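Domestic heat pumps: sizing and running costs
Speaker notes, Bindu Suvarna

Slide 1. Introduce self. Talk covers air-to-water units only. Ground source is Wyn Powell's session after the break.

Slide 2. Heat loss first. Work room by room, not from the old boiler plate. The Clekedura house came out at 5 kW against a 30 kW combi. Pause for questions, there are usually some.

Slide 3. Flow temperature. Each degree taken off the flow improves efficiency. Radiators may need replacing – check output at 45 degrees, not 70. Pipework in 10 mm microbore is a separate problem, see handout.

Slide 4. Hot water. Cylinder coil area matters more than volume. Mention the weekly hot cycle and the immersion timer.

Slide 5. Bowen terrace results. Annual heat demand 3000 kWh after loft and floor insulation. Controls left on weather compensation throughout. Two tenants turned rooms down at the valve and the unit began short cycling; valves since opened.
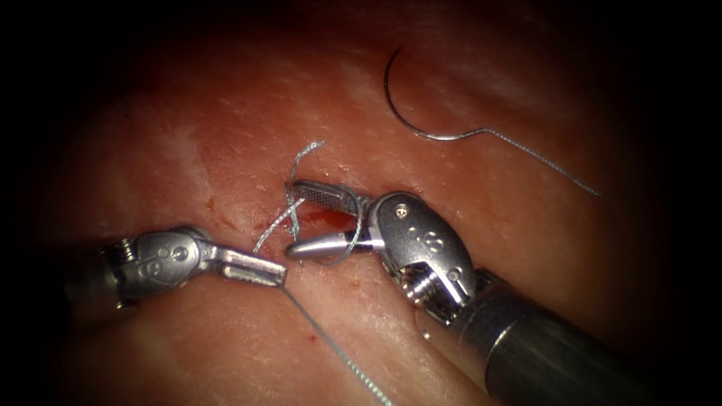
Department of Building Services, Morkum College

Slide 6. Costs. Metering kit came to 320 pounds per house. Say that tariff figures are from November and have moved since.

Slide 7. Noise and siting. Keep clear of corners – reflected sound adds up. Condensate drain to a soakaway, never across a path.

Slide 8. Contact details. Spreadsheet on request.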